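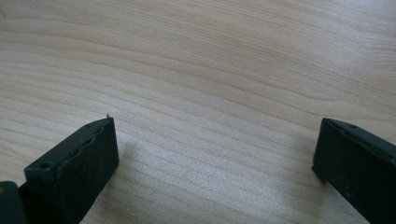 Jinside adds hand-held gripper kit to its rental list

January 31, 2021

Jinside has begun renting its Tallau hand-held gripper kit to labs and small workshops. Until now the kit was sold outright at $3,795. The rental term is six months, with an option to buy at the end.

The Tallau is a two-finger parallel tool with a wrist-side camera that looks out between the fingers. Each finger is a dark block with a round hole near the top edge. The gripping pads are rubbery and can be replaced by the user. Two spare pads ship with each kit, along with a charger and a carrying case.

Ehsan Khokhar, product lead at Jinside, said most enquiries had come from groups recording tabletop tasks by hand before moving them to an arm. "They want three or four units for one project, then they want to send them back," he said.

Reinhold Petersen of Oltidstead, which tested the kit in January, said calibration held through the trial but the pad edges needed trimming after fitting. Jinside said a revised pad mould is on order from Najafi.

Rental units are serviced and recalibrated between customers. Freight is charged separately.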